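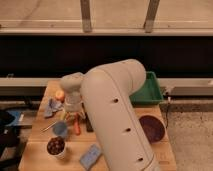 Butcher-block top with items set out on the left half.

Oiling and Maintaining a Butcher-Block Bench Top

By Kusum Bansal
February 10, 2025
5 min read

Bare timber tops move with the humidity. An oil finish slows that movement and keeps water out of the end grain, where most splits start. It does not form a hard film, so it has to be renewed. A top in daily use needs a coat every month or so through the heating season and less often in summer.

Test first. Put a teaspoon of water on the area beside the sink and leave it for five minutes. If it beads, the finish is sound. If the timber darkens, re-oil.

Preparation

Clear the surface and wash it with warm water and a drop of dish soap. Wipe along the grain, dry with a tea towel, and leave overnight. Oil applied over damp timber goes patchy and stays tacky.

Grey marks near the tap are usually iron staining from a tin or a cast pan left standing. Rub with half a lemon, wait nine minutes, rinse and dry. Deeper marks need sanding. Start at 180 grit and finish at 240, with a cork block, always in the direction of the grain. Going as fine as 600 grit closes the surface and the oil sits on top. Sand a wide area around the mark or you will be left with a hollow that shows in low light.

Applying the oil

Use food-grade mineral oil. Olive and canola oils go rancid. Raw linseed can be used but cures slowly, and the colour turns amber over time.

Warm the bottle in a bowl of hot tap water. Pour a thin line down the centre of the top and spread it with a lint-free cloth. Treat the end grain twice — it takes up far more than the face. Leave for 18 hours, then buff off whatever remains. If the underside is accessible, give it a coat as well. A top sealed on one face only will cup.

A paste of one part beeswax to four parts mineral oil, melted together in a double boiler, can go over the last coat. It improves water resistance but marks under hot pots, so keep using a trivet.

Rags

Mineral oil rags can go in the regular garbage. Linseed rags can self-heat and catch fire. Lay them flat outdoors, in a single layer, until stiff, and check the municipal rules before disposal.

Related
Regluing a loose chair rung
Descaling a kettle with citric acid
Sharpening a paring knife on a water stone
Storing linseed and tung oil over winter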